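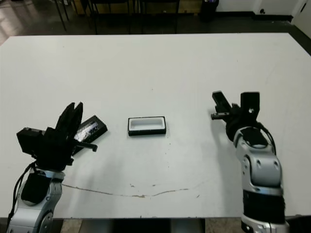
Issue #111

Shared zone lock drops out, both arms cleared for the middle of the table
Status: open, workaround in place
Component: Skikico scheduler, two-arm table
Priority: medium (I'd argue high, but I'll let you folks decide)

Hi all! I'm filing this against Skikico and not against our cell setup, though I went back and forth on that for most of a morning. Short version: our site rules say one arm at a time in the shared zone in the middle of the table. The zone lock is supposed to enforce that. Every so often it lets go early and the scheduler tells the second arm it can go in while the first one still has a finger over the line. No contact so far, the overlap check catches it and throws a protective stop, but I really don't like leaning on the last check in the chain to do the job of the first one.

What I'm running: two arms, one on each side of the white table, grippers facing in, small flat black boxes as the work pieces. Grippers are on the Ung profile, stock settings. Speed is at the limit from our Florkent sheet (that's our in-house good practice list for shared tables, I can attach it if it helps).

How to get it to happen:
Put one piece in the middle and one closer to the left arm.
Queue a left pick on the near piece, then a right pick on the middle one.
Let it loop.

I did 28 cycles that way and got the early release in 5 of them. It doesn't care which cycle, first ones or last ones, I saw both.

Update, 10:40 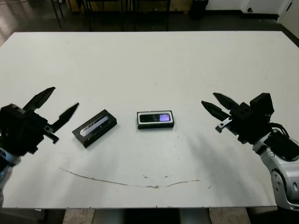
Braltero Automation Support - Cell Safety Team

Thanks for the quick reply, and yes, I can answer the questions from your side.

Is the zone drawn the same in the config and on the floor plan? Yes, I checked both. There is nothing painted or taped on the tabletop itself though. And please don't go by the brownish curved line that runs across the lower part of the table. It's a mark on the surface and it has nothing to do with the zone. I mention it because our own new-starter notes used to say "keep behind the line" and I could see somebody taking that the wrong way - I've since rewritten it.

Are the pieces in taught positions? No, and they don't need to be for this job. The left one usually sits at an angle and the middle one more or less square to the table. Rule 9 on the Florkent sheet says a piece can lie any way it likes as long as both jaws can open fully around it without crossing into the other arm's side. I thought the angle might be throwing the reach estimate off, so I turned the left piece square and ran it again. Same early release.

Are the grippers open before the lock is requested? Yes. That's in our rules too: open outside the zone, then ask, then go in. I've watched the log for it and the order is right every time.

Update, 1:15

Tried the single piece test you suggested, with the middle one only and both arms queued for it.
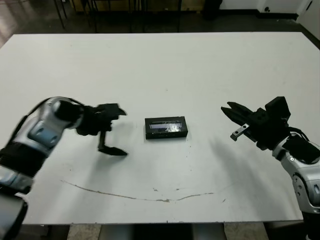 With a single piece the lock holds. I couldn't get it to drop at all, and I let it go right through my lunch break with the guard closed and the stop button checked beforehand (before anybody asks!). So whatever this is, it wants two pieces and two targets. My guess, and it's only a guess, is that the lock gets released when the wrist leaves the zone, and the fingers don't count. On a long reach the wrist is well clear while the fingers are still hanging over the middle.

If I'm right, then our rule and your lock are measuring different things. Ours says "no part of the arm, gripper, bracket or cable." I had a look at how the tool outline is set up in the Ung profile and it's a plain block. It doesn't include the thin parts that stick out past the body, and on our table those are exactly the bits that get to the middle first.

Update, 3:30

Made the tool outline bigger by hand on both sides, up to the longest thing that sticks out, plus the margin from our sheet. Put the second piece back and started over. 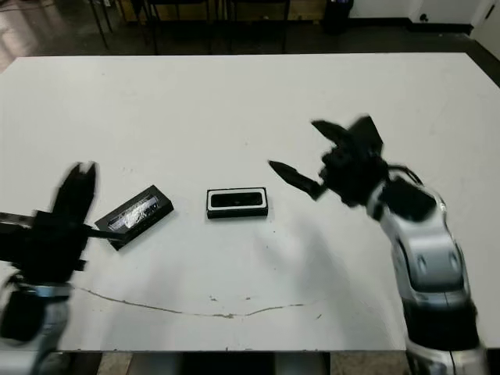

Two-piece setup, one arm on each side of the table.

No early releases with the bigger outline so far. I'm calling it a workaround and not a fix, though, since the next person who reloads the stock Ung profile gets the old outline back with no warning whatsoever.

What I'd like from you:
A lock that releases on the full tool outline, fingers included.
A warning when the profile gets reloaded over a hand edit.
A sentence in the Skikico setup guide saying which part of the arm the zone lock looks at. I read the whole shared zone chapter and couldn't find it.

On our end I've added a line to the Florkent sheet: check the tool outline after any profile reload, before the first move, with both arms parked. I've also dropped the speed on this table until the ticket closes. It's slower and I've had some grumbling already, but the rule is that a known fault in a zone lock means reduced speed, and I'm not making an exception for my own cell.

Logs from the 28 cycles are attached, with the early releases flagged. I haven't trimmed them, so there's a lot of gripper chatter in there, sorry. I'm leaving the setup as it is through the end of May in case you want me to try a patched build.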